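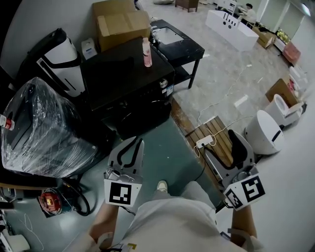 Pay the people who show the robots

By Florencio Pastor

Most arguments about household robots are about the machines. I would like to talk about the people holding the grippers.

There are two common ways to show a robot a task. In the first, a person sits at a console and drives the arm from a distance. In the second, the person holds a gripper in each hand and does the job directly, with a camera on the tool recording each move. The second way is cheaper and faster, and I think it will win. You don't need a robot in the room. You need two grippers, a few square markers so the software can work out where the tools are, and somebody patient.

I spent part of May with a small company called Zimen, which collects this kind of material for laundry and bathroom chores. Julián Manzano, who runs the sessions, let me try. My first attempt at turning a knob took over 94 seconds. I kept wanting to use my fingers, and the tool has no fingers in that sense. It opens and closes. Everything else has to come from the wrist, the elbow and where you put your feet.

By the end of the afternoon I was better, and my forearms hurt. The regular demonstrators do this for a full shift. Valeriano Segura had 807 recorded attempts to his name when I met him. He could tell me which ones were bad, and why. On some he had come at the handle too quickly. On others he had let the gripper tip rest on a surface before closing it, a habit he had to unlearn – the robot would copy that as well.

Companies tend to call this work data collection, and they pay it like data entry. I think that is a mistake. Someone who does the task carelessly teaches carelessness, and it is hard to filter out later. A clean recording depends on judgment: how hard to pull, when to stop and begin again, how to recover after a slip without making a mess of the whole attempt.

The room matters too. I have seen demonstration spaces that were nearly bare, one table and one cup under perfect light. Robots trained there do well in rooms like that. Homes and shops have boxes against the walls and cables across the floor, with people walking by on their own business. I would take recordings from a crowded room over a tidy one every time, even if more of them have to be thrown away. 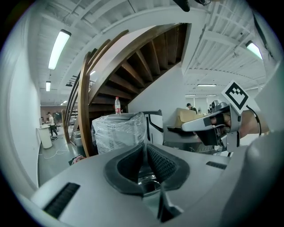

What remote control is still good for

Eusebio Urquijo, an engineer at Droltton, disagrees with me about the console. His point is that a person holding a gripper can do things the robot's arm can't. We lean, we step back, we twist a shoulder. When the robot tries to follow, it runs into its own joints. An operator driving the real arm finds those limits right away.

He is right about that, and I would keep a console for checking. But it is slow work, and a tired operator at a console gives you stiff, hesitant motion. I would still collect most of the material by hand and save the arm's time for the tasks that fail.

Either way, the pay question is the same. Put the demonstrators' names on the work, give them proper breaks, and ask them what went wrong before asking the engineers. Segura told me he had been asked twice.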